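Hand Cell 9: Frequently Asked Questions on Setup, Care and Small Repairs

Page kept by Italo Palumbo, Vurik Automation, Clarnunero site. Last changed 2020-09-03.

These questions come from the people who share the cell with me, mostly on the day shift. I answer them in the order that they usually arrive in my mailbox. If your question is missing, write to me or leave a paper in the tray by the cell computer.

What is included in "the cell"?

The arm, the right hand, the wrist camera, the controller, the cell computer, and the floor inside the tape. The chairs and the shelf of test pieces are not part of the cell, but please return test pieces to the shelf when you finish. The left hand is stored in the gray drawer and has its own log.

Who is allowed to start it?

Anybody who has signed the startup sheet with me or with the Nisholm engineers when they visit. The signature is valid until the end of October, then we do the short training again. If you only want to run a recorded program, you still need the signature.

In which order do I switch things on?

1. Main switch on the controller. Wait until the green lamp stops blinking.
2. Cell computer. Log in with the cell account, not with your own.
3. Hand power. You will hear a small click from the wrist.
4. Camera stream.
5. Homing of the arm, then homing of the hand.

If you give power to the hand before the controller is ready, the hand will start in safe mode and the fingers will not answer. It does no damage. Switch the hand off, count to ten, switch it on again.

The hand does the homing but the thumb stops before its end position. What should I do?

First look in the log window for the thumb encoder value. After a good homing it reads 2,078, and one or two counts of difference is normal. If the value is far away, repeat the homing with the hand open and the palm turned to the side, so that the weight of the thumb does not pull in the closing direction. If the second homing is also bad, stop there and write to me. Do not push the thumb with your fingers to help it. We lost one gear in spring in this way and the new one took many weeks to come.

How do I check the grip after a setup?

We use the board test. It is simple and it shows most of the faults that we have in this hand: weak thumb, late fingers, wrong zero of the wrist.

The test goes like this:

1. Stand the tall board upright on the floor, on its short end. A second person stays near it and is ready to catch it. This second person must wear closed shoes.
2. Bring the hand to the near vertical edge of the board with the program "board_approach". The speed must be at 9 percent.
3. Close the thumb first, until it touches the face of the board.
4. Close the fingers around the lower part, in slow mode.
5. Hold for 90 seconds without any command. Look at the force curve on the cell computer, it should be flat after the first moments.

In a correct grip the tip of the thumb lies against the face of the board and the fingers come around from below, as here. Check from the wrist camera view that you see the thumb and the fingers together. If you see only the thumb, the hand is too high.
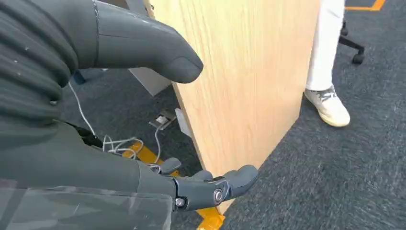
What do I do if the board slips during the hold?

Let it slip. Press the hold button on the pendant and allow the second person to take the board. Do not increase the force in the middle of the test, because then the curve is of no use to us.

After that, clean the contact surfaces of the thumb and the fingers with a cloth and a little isopropyl alcohol, wait until they are dry, and do the test again from step 2. In most cases it was only dust or skin oil. If it slips again, compare your force curve with the reference curve in the folder "board_ref". A curve that goes down slowly means usually the thumb cable tension. A curve with teeth, like a saw, means usually a finger hinge.

How often must I tighten the screws at the knuckles?

Check them every Monday, but tighten only when there is movement. Hold the link between two fingers, with the hand power off, and try to move it sideways. If you feel play, use the small torque driver from the red box. The value is written on the driver handle and I ask you to leave it there.

The bolts with the round cap and the smaller screws next to them are not the same part. They need different bits. A wrong bit will go in and will even turn, but it eats the head of the screw, and afterwards I need half a day to get it out.

Can I clean the ribbed cover?

Yes, with a dry soft brush, following the ridges. Small dust specks in the ridges are not dangerous and you don't need to write them in the log. Do not use compressed air, it pushes the dust under the cover, where the cables are. No alcohol on this cover also. It makes the material hard, and a hard cover limits the wrist.

If you find a cut or a hole, stop using the hand, even if the hole is very small. The spare covers come from Angelovski and we normally have one in stock.

The clear plastic panel has scratches. Should it be changed?

Scratches alone are no reason. Change it when you can not see the parts behind it anymore or when there is a crack from one of the screw holes. Wipe it only with a damp cloth. Paper towels make new scratches.

What do the tape colors on the floor mean?

Yellow is the limit of the work area. While the arm is enabled, only the second person of a test may stand inside yellow, and only at reduced speed.

Orange is the place for things which may roll or be moved, for example chairs and carts. Keep them on their side of the orange line when the arm makes large movements. If the tape comes loose, please do not repair it with another color. We had green for some weeks and the visitors were asking me every day what is green.

Where should the cables go?

Cables on the floor must stay away from the path of the fingers. Before each session, move the arm by pendant to the lowest position of your program and look with your own eyes how much space stays between the cables and the hand. If it is less than the width of your palm, move the cables. The wrist camera is not good for this check, it makes distances look different.

Do not pull a plug from the floor outlet by the cable. Also do not use the floor outlets for phone chargers or fans during a test — the force signal gets noise from some of them, and I have spent a complete evening looking for a fault that was a fan.

When is the hand due for the large service?

The counter on the cell computer shows closing cycles since the last service. The last one was closed at 2,424 cycles, which was early, but the thumb gear had to be changed anyway so we did everything together. The regular plan is by calendar: the next large service is in October. The cell will be closed for almost the full week. I will put the exact days on the door.

During the large service we do these works:

Open the palm and inspect all tendon cables.
Grease the thumb gear, very little, with the white grease only.
Change the fingertip pads, all together and never one alone.
Calibrate the wrist force sensor.
Repeat the board test five times and save the new reference curve.

I changed one fingertip pad by myself. Is it a problem?

It is a small problem. A new pad is thicker than a used one, so one finger will touch before the others and take all the load. Write it in the log, with the finger number, and I will change the remaining ones. Until then please use the hand only for pieces under one kilogram.

Can I use another board for the board test?

Please don't. The reference curve belongs to this board. Another board has another thickness and another surface, and the curve will be different even when the hand is healthy. If the board has a damaged edge or does not stand straight anymore, tell me and we will prepare a new one and record a new reference.

The camera picture is blurred or dark. Is this a hand fault?

No. Clean the lens with the lens cloth, which lives in the same drawer as the left hand. If the picture stays dark, restart only the camera stream. It is not necessary to restart the controller. A picture that shakes when the arm is standing still means that the camera holder is loose: two screws, same driver as for the small knuckle screws, hand tight and no more.

What must I write in the log?

Your name, the program, the cycle counter at the start and at the end, and every error message with its number. "Everything OK" is enough if everything was OK. Please write also the errors that disappeared after a restart. They are the ones I want to see the most.

How do I switch off at the end of the day?

Open the hand fully, drive to the park position, hand power off, camera off, then the computer, then the controller. Lay the board flat on the lower shelf and do not leave it standing. The main switch stays on during the week and goes off on the weekend.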